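Uvier Community Help
Home > Robots and Automation > Teaching by Hand and by Remote
Posted April 6, 2023

My arm pours well with me driving, but the learned policy stalls over the cup. More demos, or different ones?

Posted by Hiltico_fan

Hi all! I've been having a wonderful time teaching my arm to do small kitchen jobs by remote control, and I'm finally stuck on something I can't fix by reading old threads. The job is pick up a steel vessel, bring it over to a cup, tip it, put it back. I drive with a leader arm (the Moges kit, stock handles) and record everything through the wrist camera plus one side view.

I have 156 demos so far. Reaching and grasping came out great, I was grinning like a kid the first time it closed on the metal by itself. The trouble starts with the tilt. It gets over the cup, hovers, rocks a tiny bit back and forth, and stays there until I hit stop. It never commits to the pour. Training longer made no difference, and I went to 100 epochs on the last run.

I started with the plainest setup I could think of, one thing to grab and nothing near it.
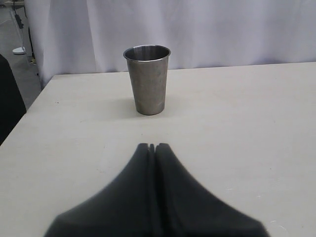

From there I moved up to pouring, and I kept the same start position for the arm every time so the data would be tidy. Could that be part of it? I'm also wondering if I should be guiding the arm with my hands on it for the tilt - the leader arm feels a bit numb in the last joint. Any ideas welcome, I'm not in a hurry and I love fiddling with this.

3 replies

tabletop_tess

Ooh, I had exactly this hover! In my case it was me. When I drive by remote I stop over the cup to check I'm lined up, and that little wait is in every single demo. The policy sees a still arm over a cup and learns that the thing to do there is be still. Play back a few of yours and watch the joint readout while you're above the cup. If it sits flat for more than a second, trim those frames out, or redo them with one smooth motion. I re-recorded 28 and the hover was gone by the next run - I did a lap of the garage.

On start position, yes, mix it up. Move the cup too, and turn the arm a little before you begin. Tidy data is lovely to look at but the arm has no idea what to do when it's two inches off. And once the easy version works, put some other stuff on the table. I like having a cup with a lid lying near it and a tray off to the side, so the policy has to sort out which thing matters.

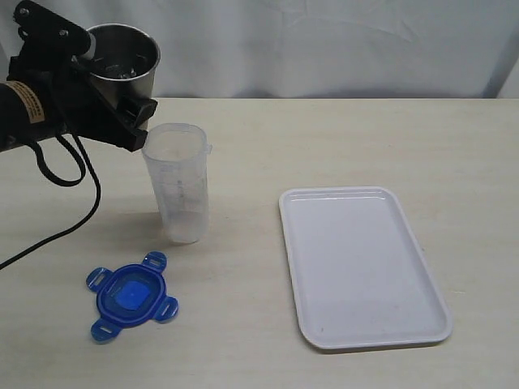

Vol. 3, No. 9

(That line is from the September club newsletter, I pasted my old write-up in and it came along.) Anyway, the grip on the side of the pot is worth a thought as well. Holding the side wall, you want your wrist joint somewhere in the middle of its travel before you start to tip. If you grab with the wrist already near its limit you run out of rotation halfway, and then you find yourself swinging the elbow to make up for it, and every demo does it differently. Pick one way to grab and stick with it for the whole batch.

Hands on the arm works fine for learning what the motion should feel like, but your arms end up in the side camera, so I wouldn't mix those with the remote ones.

zuteo_user_two

more demos. I have 4000 and it does everything

slow_and_level

Agree with tess about the pauses. Check your gripper signal too. On my Zuteo controller the trigger is a bit springy and I was squeezing harder during the tilt without noticing, so the recorded grip value wandered all over the place. I clamp it to a fixed value once the fingers have closed and the tilt got much steadier.

For the numb last joint, the Moges handles have a gain setting for each axis. Turn the wrist down so that a big turn of your hand gives a small turn of the arm. It feels sluggish for the first few tries and then it's a joy! You can do a really slow, even tip with it. Make sure you record the arm's own joint angles alongside the handle's, because with the gain changed the two won't match your older demos and you'll want to keep the batches in separate folders.

Please post how the next run goes, I want to see it pour.

Was this page helpful? Yes / No
More in Teaching by Hand and by Remote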